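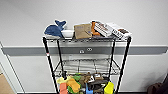 Wulbridge's toy library will move out of the old Ashworth Road clinic in May and reopen two streets away, in the ground floor unit at Vitik House. The district council agreed the lease on Thursday evening. The library lends toys, games and baby equipment to families with children under eight, and its lending list has grown well beyond what the clinic building was meant to hold. Soft toys, a blue plush whale for instance, go out on the same terms as jigsaws and ride-on cars: three weeks, with one renewal if no other family has asked for the item.

The service recorded 3,171 loans last year, its highest figure since it opened. Membership costs 50 pence a week, or nothing for households receiving help with council tax. The council said neither charge would change after the move.

The clinic site was always meant to be temporary. The toy library was given two rooms there when the health visitors moved to the new surgery, and the building has since been earmarked for housing. A planning application for the land is expected later in the year. The council has said the library's departure does not depend on that application and would go ahead whatever the outcome.

Vitik House was last used as a carpet showroom. It has level access from the pavement, a toilet with a changing table, and a rear door wide enough for deliveries. The clinic has three steps at the front and a ramp at the side that is closed when the car park gate is locked. Parents have raised the ramp at several ward meetings.

The new unit will also have space for children to try toys before borrowing them, something the clinic rooms do not allow. A repair bench will be fitted at the back. Broken items are currently sent to Makis, the workshop on the trading estate, and can be out of circulation for a month or more. Small repairs will be done on site from the summer, and Makis will continue to deal with anything that has a motor or a battery.

Bus users will notice a difference. The 31 stops outside Vitik House, while the clinic is a ten-minute walk from the nearest stop. There is no parking at the new address apart from two disabled bays, and councillors asked officers to look at a short-stay bay on the opposite side of the road. A report on that is due before the opening.

The council received 106 replies to its survey on the move. Most were in favour. Those against mainly came from the north side of the town, where families will have further to travel, and a few asked for a monthly collection point at the community centre. Officers said this would be looked at once the new site had settled down - no date was given.

The toy library will close for two weeks while stock is moved. Anything due back during that time will be given a later return date automatically and no late fees will be charged. Members are asked not to leave items at the clinic door after it has closed.

Opening hours at Vitik House will be the same as now, with one addition: a late session until 7pm on the first Thursday of each month. Donations of toys will not be accepted until the new site is open.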